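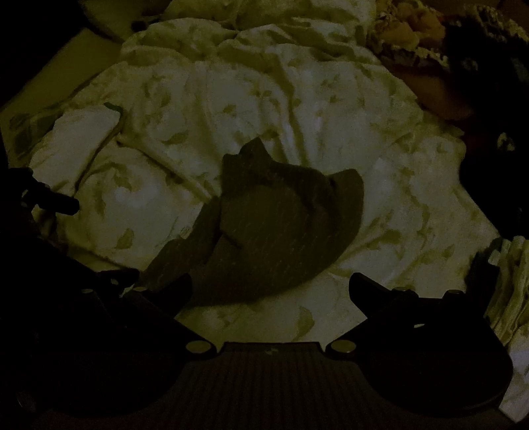 1: うすば
リビルトのステアリングラックを海外から取った人、コア返却ってちゃんと金が戻ってきましたか。当方プロニア(Pronia)の初期型、左側のブーツの中にフルードが溜まりはじめて、国内は新品が廃番、中古は同じ距離を走った同じ傷み方のものばかり。英国のLirntonという業者に400ポンドで出ていて、別にコアデポジットが80ポンド、外した古いラックを送り返せば返金という話です。今は漏れたところを夜中に拭いてはラックの型番を読んでの繰り返しで、拭くのに使ってるのは濃いグレーの布、いまベッドの淡い色のシーツの上でくしゃくしゃになってるやつと同じまとめ買いの残りです。濃い色だとフルードの赤みが見えないので、色での判断はあまり当てになりません。型番の末尾の一文字がどうしても読めず、そこも不安要素。
商品ページには「完全分解、全シール交換、テスト済み」とありますが、何をどうテストしたのかが一行も書いてありません。正直疑っています。

2: ネジ山なめ太郎
コアの返金は戻る戻らない以前に、送り返す送料を計算したほうがいい。ラックは長いし重い。日本から英国に送ったらデポジットより高くつくでしょ。つまり最初から実質480ポンドの商品だと思って買うもの。

3: うすば
>>2
それは考えました。ただLirntonの規約を読むと、コアを返さない場合は保証も無効と読める一文があるんです。「コアの受領をもって保証が開始する」。これ、国外の客には保証しないと言ってるのと同じじゃないですか。

4: kurokawa_ps
同じじゃないよ。国外の客はデポジット免除で保証開始は発送日、って特例がある店も多い。メールで聞けばいい。規約だけ読んで悪者扱いするのは早い。

5: うすば
>>4
聞きました。返事は「ご心配なく、全品テスト済みです」。保証の開始日を聞いたのにテストの話が返ってきました。

6: kurokawa_ps
それはまあ、心配になるな。

7: ネジ山なめ太郎
定型文だな。もう一回聞いても同じのが来ると思う。

8: 坂の下
横から失礼。うちもプロニアです。ラックはVishwakarmaに現物修理で出しました。Nancombeにある小さい工房で、こっちのラックを送って、直して、同じものが戻ってくる方式。担当はGaurav Vishwakarmaという人で、シャフトの錆の写真を送ってきて「ここは研磨では無理、再メッキするか諦めるか」と聞かれました。少なくとも写真は自分のラックでした。シリアルが写ってたので。

9: ネジ山なめ太郎
>>8
その間クルマは動かないわけで。

10: 坂の下
>>9
動きません。往復と作業で待ちました。うちはもう一台あるので。通勤で使ってる人には勧めません。

11: うすば
>>8
それはありがたい情報です。ただ失礼ですけど、直ってからどのくらい走りましたか。シールを替えたラックは最初はどれも漏れないと思うんです。Lirntonのレビューも届いた週に星五つをつけてる人ばかりで、あれは「届きました」という評価でしかない。

12: 坂の下
>>11
まだ冬を一回越しただけです。なので長持ちするとは言いません。今のところブーツの中は乾いてます。再メッキはしました。請求書にもその項目が別に立ってます。

13: H.モリ
そもそも論で申し訳ないけど、本当にラックなの?左ブーツにフルードって、高圧側のパイプの継ぎ目から伝って入ってるケースを見たことがある。ブーツの蛇腹の合わせ目が切れてると外からでも入る。

14: うすば
>>13
ブーツは切れてないです。バンドもきちんと締まってました。バンドを外したらそこから垂れてきました。

15: H.モリ
外す前に周りを全部洗った?

16: うすば
拭きはしました。洗ってはいません。

17: H.モリ
じゃあ確定じゃないと思う。パーツクリーナーで全部流して、エンジンかけて左右に据え切り、そのあと白いウエスで上から順に当ててみて。濃いグレーの布はやめな。ウマは必ずかけて、ハンドルを切る人と見る人は分けて。

18: kurokawa_ps
>>17
言ってることはわかるけど、ブーツの中に溜まってる時点で九割ラックだよ。パイプから伝ってバンドの締まったブーツの中に入るのは無理がある。

19: H.モリ
九割の根拠は?

20: kurokawa_ps
経験。

21: H.モリ
こっちも経験で言ってる。で、残りの一割だった場合、洗うだけで400ポンド浮くんだから洗えばいいでしょ。

22: ネジ山なめ太郎
それは反論しにくい。

23: みどり亀
据え切りを何度もやるとポンプに悪いので端まで当てたまま保持しないでくださいね。あとLirnton、わたしはオルタネーターを買ったことがあります。「リビルト」と書いてあったのに届いたのは洗って塗っただけの中古でした。ブラシを見たら減ったまま。返品は受けてくれましたが送料の39ポンドは戻りませんでした。

24: kurokawa_ps
>>23
ブラシが減ってたって、開けたの?開けた時点で保証が切れる店がほとんどだけど。

25: みどり亀
>>24
後ろの樹脂カバーを外すと見える型です。封印シールのない側です。疑われると思って外す前から写真は撮ってありました。

26: kurokawa_ps
なるほど。それは店が悪い。

27: うすば
>>23
まさにそういうのを恐れています。ラックはオルタネーターと違って、外から見て中身を替えたかどうか確かめようがない。塗装がきれいだと逆に怪しく見えてきました。

28: ネジ山なめ太郎
塗装がきれいで怪しい、汚くても怪しい。それだと何も買えんぞ。

29: うすば
>>28
そうなんですけど、商品写真が全出品で同じ一枚なんですよ。プロニアの左ハンドル用も右ハンドル用も同じ写真。どっちかは必ず嘘です。

30: H.モリ
それは「写真はイメージです」で逃げられるやつ。買うなら注文前に現物の写真を要求。ポートの向きとタイロッドのねじ径が写ってるやつ。出さないなら終わり。

31: 坂の下
型番の末尾の一文字ですが、初期型はAかDのどちらかで、ピニオンのスプライン数が違います。読めないまま注文するのは店が良くても悪くても危ないです。Vishwakarmaに現物で出すなら、そこは気にしなくて済みます。

32: ネジ山なめ太郎
>>31
さっきからそこ推すね。関係者?

33: 坂の下
>>32
ただの客です。しかも値段には不満があります。再メッキ込みでLirntonのデポジット込みの値段を超えました。塗装も少しはみ出てたし、梱包は古新聞でした。

34: ネジ山なめ太郎
すまん、疑って悪かった。

35: うすば
>>31
AかDは知りませんでした。刻印の上に錆があって、Dに見えたりOに見えたりです。土曜に洗浄と据え切りをやって、ついでに刻印にチョークを塗って読んでみます。白いウエスも買います。

36: kurokawa_ps
チョークは刻印が浅いと効かない。懐中電灯を真横から当てるほうが読める。

37: うすば
洗いました。据え切りのあと、高圧パイプの継ぎ目は乾いたまま、ブーツの内側のシャフト根元がにじみました。懐中電灯を横から当てて末尾はDと読めました。>>18の人が正しかったようです。

38: H.モリ
了解。確認できたならそれでいい。

39: kurokawa_ps
九割のほうだったな。で、どっちに頼むの。

40: うすば
まだ決めてません。Lirntonには現物写真を頼んで、返ってきたのがまた例の同じ写真でした。保証については「13か月」という数字だけ新しく出てきましたが、いつから数えるのかはやっぱり書いてない。Vishwakarmaには刻印とシャフトの写真を送りました。再メッキが要るかは分解しないと言えない、見積もりは開けてから、だそうです。それはそれで、開けられたあとに断れるのかが気になってます。

41: 坂の下
断れます。分解手間と返送料は取られます。金額は先に文面でもらっておいてください。わたしは口約束にして、あとで少し揉めました。

42: うすば
>>41
そういうのは最初に書いてほしかったです。文面で頼んでみます。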